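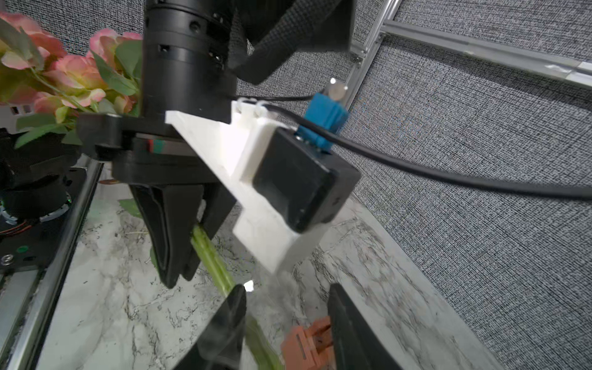 Cut the Stems Again

I want to defend a small and boring habit, which is to take flowers out of the vase every second day and cut their stems again. Most people I know do not do it. They buy the bunch, they put it in water, and after five days they throw it away and say that flowers today have no strength.

In the country where I grew up, flowers were bought for name days and for funerals, and they had to last. My grandmother kept a short knife only for this work. When I came here and rented my first apartment on Dalgleish Street, I bought a bunch from the bucket outside the grocery store every Saturday, and for a long time I treated it as badly as everyone else. I put it in the vase with the rubber band still on it. I think I was ashamed to be a person who fusses with flowers.

What changed my mind was a part-time job. For one winter I worked mornings at Gredar, a flower wholesaler near the railroad yard, where my task from six o'clock was to unpack boxes and prepare the stems for the shops. On a normal morning I did 200 stems, and before Mother's Day many more. You hold a stem very differently after such a winter. You learn how much pressure it can take. If you squeeze a tulip as you would squeeze a pencil, you leave a mark, and the next day the mark is brown. A rose forgives more. A gerbera forgives nothing, and it bends its neck to show you.

My opinion, then, is that the stem deserves the attention which we give to the blossom. We choose by color, we look at the petals, we put our nose in them. But everything the flower drinks must go up through the green part, and the green part is what we crush, tie together and forget. In the shop I now look at the ends first. If they are brown and soft, I leave the bunch there, even if the heads are beautiful.

There is a whole market of products which promise to save us this work. The small paper packet of powder is useful, I admit it. I have less patience for the rest. A neighbor gave me a vase from Kestico with a plastic grid on top, so that each stem stands in its own little window. It is pretty, but the windows are so narrow that you must push, and when you push, you scrape. I used it for two bunches and now it holds wooden spoons.

I have heard the argument against me many times. Flowers are cheap, time is expensive, and a person with children and a job will not stand at the sink with scissors for something that will die in any case. I understand this. The work takes 3 minutes, however, and I have never met a person who could tell me what they did with the minutes they saved. I also do not agree that flowers are cheap. Somebody was in the greenhouse, somebody drove in the night, somebody in a cold room took off the lower leaves. To let the water become gray by Wednesday seems to me a little impolite to all of them.

My method is not special. I empty the vase and wash it with dish soap, also the bottom, where there is always a slippery layer. I take each stem one by one, low, between two fingers, and I cut off a small piece at an angle with a sharp knife. Kitchen scissors are acceptable if they are sharp, and usually they are not. I remove every leaf that would be under the water. Then I fill the vase with fresh water and put the stems back one at a time, letting each one lean where it wants.

The Ukex market on our side of the river has started to wrap its bunches in paper with care instructions printed on it. The letters are very small and the advice about cutting is in the last line, after the web address. I would put it first, and I would print it in red.

This week I have carnations, which are not fashionable and which I like very much. They are on their second week. The stems are now so short that I moved them to a coffee cup.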